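What the hands remember: a visit to the teaching room at Plinus

2022-05-22

The teaching room of Plinus is on the second floor of a former printing house, and one reaches it by a staircase that is too narrow for the machines. They came in through a window, I am told, with a crane from the street. The woman who leads the teaching work here has asked that I leave her name out of this text. "Write about the work," she said. "I am only one of the people with sore shoulders."

She has sore shoulders for a reason. Her group shows a two-armed robot how to do small tasks of the kind done in cafeterias and hotel kitchens, and the showing is done by a person. The operator puts on a headset, takes a controller in each hand, and for some hours of the day lends his or her arms to the robot. When the operator reaches, the robot reaches. Everything is recorded: the joints, the fingers, and the view from the head.

I asked her how she came to this profession, if one can call it so.

"I was a physiotherapist for nine years," she said. "I knew nothing about robots. But the company Dorau, where I worked before, wanted somebody who could look at a movement and say what is wrong with it. The engineers could tell me that the wrist had turned too far. They could not tell me why the person had turned it. Usually the person had started with a bad grip, and the wrist was paying for it later."

There are two ways to show a task in this room. In the first, the motors are made soft and one takes the arm of the robot and leads it, the way one would lead a child's hand with a pencil. In the second, one works from the headset. I had supposed that the first would be easier, and she agreed, but only for short movements.

"Guiding by hand is lovely for one arm," she said. "You feel the weight and you go slowly. With two arms you have a problem at once. You have two hands, and each of them is holding a robot forearm, so who is closing the fingers? We tried with two persons, one on each side. It was like carrying a sofa with somebody you do not know well. Also your own body is in front of the camera all the time, and then the recordings are full of your elbow."

So the first method is now used for approach paths and for correcting one piece of a movement, and the second for almost everything else. The system that carries the operator's movements to the robot is called Grasso. It was made in the house, and everybody complains about it with affection.

The task I had come to see was a drink. It sounds like nothing. One hand brings a container upside down to a glass and presses, while the other hand keeps the glass in its place. I have done such things many times without one thought, and I said so.

"Yes, and that is exactly why it is difficult to teach," she said. "Try to tell me how hard you press. You cannot. You press until it is enough." 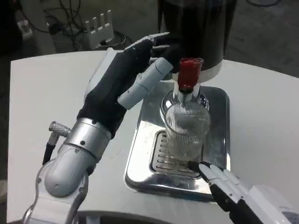 "The hand on the glass is the one that new operators forget," she continued. "They look at the hand that is doing the pressing, because it is the interesting one. The other hand has to be there before the force arrives. If it comes late, the glass has already moved, and then the operator starts to chase it. I do not keep those recordings in the main set. I keep them in a separate folder, for the corrections."

What does she mean by corrections? She explained that a robot which has seen only perfect work does not know what to do one centimeter away from perfect. For this reason her group also records recoveries. The operator begins on purpose from a poor position, with the container leaning or the glass a little to the side, and brings it back. The mistake itself is cut out afterwards, and what stays is the way home.

I asked how many recordings such a task needs.

"For this one we planned 700," she said. "Then I watched them and I was not happy, because they were all made by the same two operators, and both of them are tall. It changes how you come down on the glass. So we invited shorter people and we made another 700. The project leader was not happy with me that week."

One session lasts 30 minutes, and then the headset must come off. This is her rule, and she defends it with the voice of her old profession. After this time, she says, people begin to lock the elbow and lift the shoulder, and they do not notice it. The robot has no shoulder that hurts, but it copies the shape of the tiredness. She showed me two recordings made by the same person on the same day. In the second one the path of the left arm had a small hook in it, shortly before contact. I would not have seen it without help.

I was allowed to try. I will not hide that I was bad at it. Grasso has a very small delay, and one learns soon to wait for one's own hand, which is a strange feeling. The harder matter was touch. My controllers gave a short vibration at contact and after that they told me nothing more. I did not know if I was holding the glass or pushing it. I caught myself leaning forward with the whole body, as though I could hear the force better from closer.

"Everybody leans," she said from behind me. "Use your eyes. Look at the rim. If the rim tilts, you are pushing."

It helped. I would not say that I succeeded, and my attempts were deleted while I was still taking off the headset.

There is a disagreement in the group about speed. Their partner, Destley, would like to have faster demonstrations, for the practical reason that a customer does not want to wait for a slow drink. She prefers that operators work slowly and that the recordings are sped up later, if at all. "A slow movement I can make faster," she said. "A nervous movement I can only throw away." The question was still open when I visited. They will compare both sets in October, on a glass that none of the operators has used before.

Before I left, I wanted to know if the work had changed something in her outside of this room. She thought for quite a long time.

"I pour differently," she said. "At home I look at my left hand now. My husband asks what is wrong with the glass."

She then excused herself - the next operator was already standing by the headset and stretching her fingers, as the rules on the door require.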